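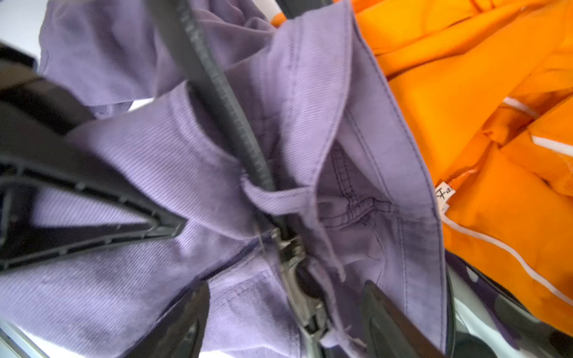 Cenovar opened its sorting hall in Cunstead to visitors for an afternoon in March, and I went along with two others from our thrift store in Skitby. The building used to be a carpet warehouse. You park at the back, past the loading doors, and sign in at a folding table.

Our guide was Tia Bunting, who runs the outerwear and workwear section. She started us at the receiving end, where the donated clothing comes in on pallets. The hall takes in 3,000 pounds on a normal day and can handle more in the weeks after the holidays. The bags are slit open on a low platform and everything goes through a first sort: shoes, household linens, knits, denim, outerwear, and a large bin for anything damp or stained. Damp items are pulled right away. Tia said one wet towel can ruin a whole bale if it sits over a weekend.

The first sort is fast. The second sort is slower and was the part I had come to see, because it is where we lose the most time in our own back room. Each garment is opened out, turned over and checked in the same order every time: collar, underarms, cuffs, front closure, pockets, hem. Zippers get a full run up and down. If the slider sticks, it gets a rub of wax and another try. If it still sticks, or if teeth are missing, the piece goes on the repair rack with a strip of yellow tape on the hanger.

I asked how much they will spend on a zipper. The answer was not much. Replacing one in a jacket takes their repair person the better part of an hour, and for most brands the price tag doesn't cover it. Swapping out only the slider takes a few minutes, and they keep drawers of sliders sorted by size and by whether they fit metal, coil or molded plastic. We have been throwing out jackets for bad sliders, so this alone was worth the drive.

Twill was a subject of its own. Tia likes it because it wears slowly and hides small marks, but it comes out of the bags badly creased and the colors fade along the folds. Pastels show it the most. Their steaming station is set up right behind the second sort, and cotton twill gets done inside out first, then on the face, with the topstitched edges pressed flat by hand. She told us to look at the stitching around pocket corners before looking at the fabric. If the bar tacks are gone, the pocket will tear soon after.

After that we saw the racks. Finished pieces are hung by type, then by color, then by size, and around 2,000 of them leave for the stores each week. What doesn't make the grade is baled. Cotton goes to a wiping rag company called Quiambao, and the rest is sold by weight. The baler was running while we were there and it is loud, so bring ear plugs if you go. They had a box of them by the door but it was empty by the time our group got there.

There was coffee and a tray of sandwiches in the break room at the end, and time for questions. Most people asked about prices. I asked about hangers, which they buy used from a department store liquidator. Tia wrote down the number for me.

The tour took an hour and a half, with a fair amount of standing on concrete. Groups are limited to five, and children under twelve can't go past the yellow line. There is another open afternoon planned before summer. Call the front office and ask to be put on the list.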